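로보틱스 개발자 게시판 > 제어/계획 > 잡담 및 토론

제목: 분해 작업용 태스크 플래너, 데모 성공률을 어디까지 믿어야 합니까

글쓴이: 새벽디버깅
조회 2천대 / 추천 7

회사에서 폐PC 분해 셀을 검토하는 중입니다. 저는 소프트웨어 쪽만 보고 있고요. 후보로 올라온 게 Drorkico라는 스택인데, 인식 모듈이 부품 후보를 뽑으면 그걸로 스킬 그래프를 만들어서 순서를 정하고, 실행은 임피던스 제어기로 넘기는 구조입니다. 발표 자료에는 메모리 분리, CPU 레버 해제, 확장 카드 제거까지 전부 한 줄로 연결되어 있고 성공률 80%라고 적혀 있습니다.

문제는 그 80%가 뭘 센 숫자인지 아무리 읽어도 안 나온다는 겁니다. 스킬 하나당인지, 본체 한 대를 끝까지 뜯은 기준인지. 중간에 사람이 손을 대면 실패로 치는지 안 치는지. 스킬당 80%면 네 단계만 이어도 절반이 안 됩니다. 이걸 물어봤더니 "태스크 수준의 성공률"이라는 답이 왔는데, 태스크가 뭔지를 물은 거였습니다.

써 보신 분 계시면 의견 부탁드립니다. 영업 자료에 있는 말은 저도 다 읽었으니 그건 빼 주시고요.

댓글 1
글쓴이: 토크리밋

써 봤습니다. 1월에 들여와서 지금도 돌리고 있어요. 결론부터 쓰면 계획 쪽은 생각보다 멀쩡하고 인식 쪽이 발목을 잡습니다.

스킬 그래프는 선행 조건을 사람이 YAML로 적어 주는 방식입니다. 자료에는 자동 생성이라고 되어 있는데 자동으로 나오는 건 골격뿐이고, "히트싱크가 떨어진 다음에만 소켓 접근 허용" 같은 조건은 직접 넣어야 합니다. 안 넣으면 태연하게 히트싱크 위로 내려갑니다. 저희도 첫 주에 한 번 당했고요.

댓글 2
글쓴이: 감마선반

그 정도면 그냥 상태 기계 아닙니까. 조건을 사람이 다 적어 주면 플래너가 하는 일이 뭐가 남나요. 행동 트리로 이틀이면 짭니다. 라이선스 비용 내고 YAML 쓰는 취미는 없습니다.

댓글 3
글쓴이: 토크리밋

이틀에 짜는 건 한 기종일 때 얘기죠. 기종이 섞여 들어오면 트리가 금방 손을 못 댈 크기가 됩니다. 저도 처음엔 행동 트리로 했다가 접었습니다. 파워가 위에 있는 케이스, 아래에 있는 케이스, 드라이브 베이가 회전식인 케이스가 다 가지로 붙습니다. 그래프 탐색이면 부품 간 간섭 관계만 바꿔 주면 되고요. 그 차이는 인정해 줘야 합니다.

다만 간섭 관계를 인식 결과에서 뽑는다는 부분은 저도 안 믿습니다. 케이블이 나오는 순간 다 틀어집니다.

댓글 4
글쓴이: 새벽디버깅

케이블 얘기 좀 더 부탁드려도 될까요. 자료에는 변형체도 세그멘테이션한다고 되어 있었습니다.

댓글 5
글쓴이: 토크리밋

세그멘테이션은 합니다. 마스크도 제법 예쁘게 나옵니다. 그런데 마스크가 나오는 것과 그걸 충돌 모델에 넣는 건 별개 문제예요. 기본 설정에서는 케이블 점군을 지면에서 튀어나온 잡음 취급하고 필터로 날립니다. 복셀 크기를 줄이면 살아나긴 하는데, 그러면 경로 계획 시간이 눈에 띄게 늘고 이번엔 케이블 하나 때문에 해가 없다고 뱉습니다. 둘 중 하나를 고르라는 건데 저는 둘 다 싫습니다.

저희 쪽에서 메인보드에 접근하는 스킬 돌리는 화면 하나 올립니다. 고정 카메라 쪽이고, 소켓 위쪽으로 내려오는 구간입니다.

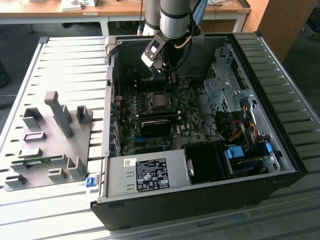
Aurelio Barroso: 접근 자세까지는 어느 스택을 써도 됩니다. 위에서 수직으로 내려오는 건 제일 쉬운 구간이에요. 저는 접촉이 일어난 다음 수십 밀리초의 힘 로그를 보지 않고는 제어기에 대해 한마디도 안 합니다. 소켓 레버는 옆으로 살짝 빼면서 들어야 하는데, 그 동작에서 강성을 축별로 나눠 줄 수 있습니까? 예전 버전은 병진 강성이 세 축 공통이었습니다. 그 상태로 레버를 들면 걸림턱에서 힘이 쌓였다가 한꺼번에 풀립니다.

댓글 7
글쓴이: 토크리밋

축별로 나뉩니다. 최근 버전에서 바뀌었어요. 대신 기준 좌표계가 툴 프레임으로 고정이라, 레버 방향에 맞추려면 손목을 돌려야 합니다. 케이스를 눕혀 놓고 하면 파워나 드라이브 케이지 쪽으로 돌릴 자리가 별로 없어서 관절 한계에 자주 걸립니다. 태스크 프레임을 따로 줄 수 있게 해 달라고 요청은 넣었고 답은 못 받았습니다.

힘 로그는 있는데 회사 데이터라 올리기가 어렵습니다. 걸림턱 넘을 때 피크가 튀는 건 맞습니다. 말씀하신 그 모양 그대로예요.

댓글 8
글쓴이: 감마선반

힘 로그는 못 올린다, 인식은 안 믿는다, 조건은 손으로 적는다, 좌표계는 고정이다. 그런데 계획은 멀쩡하다고요. 계획이 멀쩡한지는 나머지가 멀쩡해야 알 수 있는 거 아닙니까.

댓글 9
글쓴이: 토크리밋

시뮬레이션에서 정답 상태를 넣고 따로 돌려 보면 압니다. 인식 오차를 빼고 순서만 평가하는 거죠. 케이스 모델 4종으로 해 봤고 순서가 틀린 적은 없었습니다. 물론 선행 조건을 제대로 적었을 때 얘기고요. 그게 제가 본 범위의 전부고, 더 넓게 주장할 생각은 없습니다.

댓글 10
글쓴이: 감마선반

그럼 4종에서 순서가 맞았다고 쓰시면 됩니다. 멀쩡하다는 말은 좀 큽니다.

댓글 11
글쓴이: 토크리밋

네 그 표현은 거두겠습니다. "제가 조건을 적어 준 4종에서 순서가 맞았다"로 읽어 주세요.

댓글 12
글쓴이: 납땜연기

지나가다 씁니다. 저희는 Prora 쪽 툴링을 쓰는데 여기는 반대로 계획이 거의 없습니다. 시연 데이터로 학습한 정책이 화면 보고 바로 동작을 냅니다. 처음 보면 혹합니다. 케이블도 알아서 피해 가는 것처럼 보이고요.

그런데 실패했을 때 왜 실패했는지를 설명할 방법이 없어요. 재현도 안 됩니다. 조명 하나 바꿨더니 같은 케이스에서 엉뚱한 슬롯으로 갑니다. 로그에는 동작 벡터만 쭉 있고 의도에 해당하는 게 없으니, 디버깅이라는 게 결국 데이터를 더 모으는 일이 됩니다. 담당자한테 물으면 답이 늘 "시연을 더 넣어 보세요"입니다. 시연 넣는 사람 인건비는 견적서에 없었습니다.

댓글 13
글쓴이: 새벽디버깅

그 부분이 궁금했습니다. 두 방식을 섞는 건 어떤가요? 순서는 그래프로 잡고, 케이블 치우기 같은 것만 학습 정책에 맡기고요.

댓글 14
글쓴이: 납땜연기

다들 그렇게 말하고 저희도 해 봤습니다. 어려운 건 경계입니다. 학습 정책이 "끝났다"고 할 때 진짜 끝났는지를 누가 판정하느냐. 종료 판정기를 따로 학습시켰더니 케이블이 시야 밖으로 밀려나기만 해도 성공이라고 합니다. 그 다음 스킬은 치워진 줄 알고 들어가고요. 결국 판정은 규칙으로 다시 짰고, 그 규칙이 기종마다 다릅니다. 제자리로 돌아온 기분입니다.

댓글 15
글쓴이: Purificación Bustamante

저는 종료 판정보다 복구를 먼저 봅니다. 스킬이 중간에 멈췄을 때 월드 모델이 어떤 상태로 남는지요. 제가 본 스택 대부분은 실패하면 시작 전 상태로 되돌려 놓고 재시도합니다. 그런데 나사가 반쯤 풀렸거나 카드가 슬롯에서 한쪽만 들린 상태는 시작 전 상태가 아닙니다. 거기서 같은 파지점으로 다시 내려가면 부품이 부러집니다. Drorkico는 이걸 어떻게 처리합니까?

댓글 16
글쓴이: 토크리밋

재시도 전에 재인식을 강제하는 옵션이 있습니다. 기본값은 꺼짐이고요. 왜 꺼져 있는지는 모르겠는데 켜면 사이클 타임이 확 늘어나니 짐작은 갑니다.

켜도 문제는 남습니다. 부품 상태가 "장착"과 "제거" 둘뿐이에요. 한쪽만 들린 카드는 포즈 추정이 흔들려서 어떤 때는 장착, 어떤 때는 미검출로 나옵니다. 미검출이면 플래너는 제거된 걸로 칩니다. 저희는 중간 상태를 하나 추가하려고 코드를 고쳤는데 업데이트할 때마다 충돌이 나서 지금은 버전을 묶어 놨습니다.

댓글 17
글쓴이: 감마선반

미검출을 제거로 친다는 건 농담이죠?

댓글 18
글쓴이: 토크리밋

설정 파일에 그렇게 되어 있습니다. absence_policy 항목 찾아보세요. unknown으로 바꿀 수는 있는데 그러면 플래너가 사람을 부르고 멈춥니다. 저는 멈추는 쪽으로 씁니다.

댓글 19
글쓴이: 새벽디버깅

그러면 80%라는 숫자가 absence_policy 기본값으로 나온 거라면 미검출도 성공에 들어갔을 가능성이 있네요. 이건 꼭 물어봐야겠습니다.

댓글 20
글쓴이: 토크리밋

가능성은 있는데 확인은 안 됐습니다. 저희가 unknown으로 놓고 잰 값은 그보다 낮습니다. 케이스 구성이 다르니 직접 비교는 하지 마시고요.

댓글 21
글쓴이: 클램프왕

분위기가 너무 한쪽인 것 같아 한마디 합니다. 저는 Clostano 과제에서 비슷한 걸 운영했는데, 사람이 옆에서 개입한다고 치면 지금 수준으로도 쓸 데가 있습니다. 한 사람이 셀 2개를 보면서 막힐 때만 손을 대는 식이요. 완전 자동을 기준으로 놓고 전부 불합격이라고 하면 살 수 있는 물건이 없습니다.

댓글 22
글쓴이: 납땜연기

개입 횟수를 공개하면 저도 그 말에 동의합니다. 저희는 개입 한 번에 걸리는 시간이 손으로 뜯는 시간보다 길었습니다. 정지, 잠금 해제, 손으로 치우기, 상태 수동 갱신, 재개. 상태 수동 갱신 화면이 특히 고역입니다. 부품 목록에서 체크박스를 하나씩 끄는데 검색이 안 됩니다.

댓글 23
글쓴이: 클램프왕

그 화면은 저도 변호 못 하겠습니다.

댓글 24
글쓴이: Aurelio Barroso

평가할 때 한 가지만 부탁드리자면, 업체가 들고 온 케이스로 하지 마세요. 창고에서 아무거나 꺼내서 눕히고, 케이블도 정리하지 말고, 그대로 돌려 달라고 하십시오. 파라미터를 만지는 시간도 같이 재고요. Kennedy 현장 시험 때는 파라미터 조정이 분해 작업보다 오래 걸렸는데 보고서에는 분해 시간만 실렸습니다.

댓글 25
글쓴이: 새벽디버깅

다들 감사합니다. 업체에 보낼 질문을 정리해 봤습니다. 빠진 게 있으면 알려 주세요.

1. 성공률의 분모. 스킬인지 본체 한 대인지.
2. 사람이 개입한 회차의 처리.
3. absence_policy를 어떤 값으로 놓고 측정했는지.
4. 선행 조건 파일을 누가 작성했고 기종당 얼마나 걸렸는지.
5. 실패 후 재인식 옵션을 켰을 때의 사이클 타임.
6. 강성 기준 좌표계를 태스크 프레임으로 줄 계획이 있는지.
7. 접촉 구간 힘 로그 원본 제공 여부.

댓글 26
글쓴이: Purificación Bustamante

5번에 중간 상태 표현이 가능한지도 붙이세요. 재인식만 켜서는 반쯤 빠진 부품이 해결되지 않습니다.

댓글 27
글쓴이: 감마선반

7번은 안 줄 겁니다. 그래도 물어보세요. 거절하는 문장을 보면 대충 압니다.

댓글 28
글쓴이: 토크리밋

6번은 저도 같이 요청한 걸로 해 주세요. 두 군데서 물으면 좀 빨라질지도요. 그리고 4번은 저희 기준으로 처음 기종이 제일 오래 걸렸고 그 뒤로는 복사해서 고치는 수준이었습니다. 복사하다가 선행 조건 한 줄 빠뜨린 적이 있으니 검증 스크립트는 따로 짜 두시고요.

댓글 29
글쓴이: 새벽디버깅

검증 스크립트는 그래프에서 고립된 노드만 찾는 정도면 됩니까, 아니면 조건 자체를 봐야 합니까?

댓글 30
글쓴이: 토크리밋

조건까지 봐야 합니다. 고립 노드는 로더가 경고를 띄워 줍니다. 빠진 조건은 문법상 멀쩡하니까 아무 경고가 없어요. 저는 기종별로 금지 순서 목록을 따로 만들어 놓고, 플래너가 뽑은 순서에 그게 하나라도 나오면 로드를 막습니다. 회사 이름 지우고 나면 스크립트는 올려 드릴 수 있습니다.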